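영화제 온라인 예매, 처음부터 끝까지 따라 하기

롬바르디 단편영화제 예매는 수요일 오후 2시에 열립니다. 인기 있는 상영은 금방 매진되므로 회원 가입과 결제 수단 등록은 전날까지 마쳐 두어야 합니다. PC 화면을 기준으로 순서를 정리했습니다.

1. 회원 가입
예매는 툴비(Tulby) 사이트에서만 받습니다. 첫 화면 오른쪽 위의 '가입'을 누르고 휴대전화 인증을 합니다. 작년에 쓰던 계정이 있으면 그대로 로그인됩니다. 비밀번호가 기억나지 않으면 미리 재설정해 둡니다. 예매 시작 직후에는 인증 문자가 늦게 오는 편입니다.

2. 상영 코드 적어 두기
상영작마다 네 자리 코드가 있습니다. 예를 들어 개막작 '롤테비츠의 겨울'은 2153입니다. 제목으로 검색하면 같은 영화의 다른 회차가 섞여 나오니 코드로 찾는 편이 빠릅니다. 올해 상영작은 모두 38편이고, 시간표 PDF는 공지사항 첫 글에 있습니다. 상영 시간이 겹치는지도 이때 확인합니다.

3. 좌석 고르기
코드를 입력하고 '좌석 선택'을 누릅니다. 본관은 282석이며 앞 두 줄은 화면이 가까워 목이 아플 수 있습니다. 자막은 화면 아래에 나오므로 가운데 구역 중간 줄 이후를 권합니다. 감독과의 대화가 있는 회차는 시간표에 GV로 표시됩니다. 대화까지 들을 생각이면 다음 상영과 한 시간 이상 띄워 잡습니다.

4. 결제
좌석을 고른 뒤 7분 안에 결제해야 합니다. 시간이 지나면 좌석이 자동으로 풀립니다. 예매 수수료는 한 장에 500원이고 취소해도 돌려받지 못합니다. 결제 중에 새로고침을 누르면 대기 순서가 맨 뒤로 밀립니다. 화면이 멈춘 것 같으면 '내 예매'를 다른 탭에서 열어 내역부터 봅니다.

5. 입장
모바일 티켓의 QR 코드를 입구에서 보여 주면 됩니다. 종이 티켓이 필요하면 1층 안내 데스크에서 발권합니다. 상영이 시작된 뒤에는 들어갈 수 없습니다.

취소와 변경
상영 전날 오후 6시까지 '내 예매'에서 취소할 수 있습니다. 회차 변경 기능은 없어서 취소한 다음 다시 예매해야 합니다. 취소표는 바로 사이트에 올라옵니다.
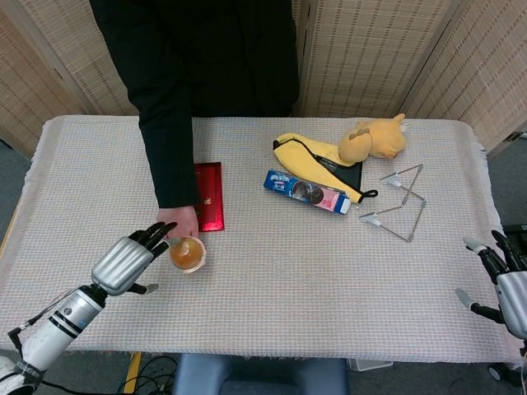
사진 제공: 일틱(Iltik)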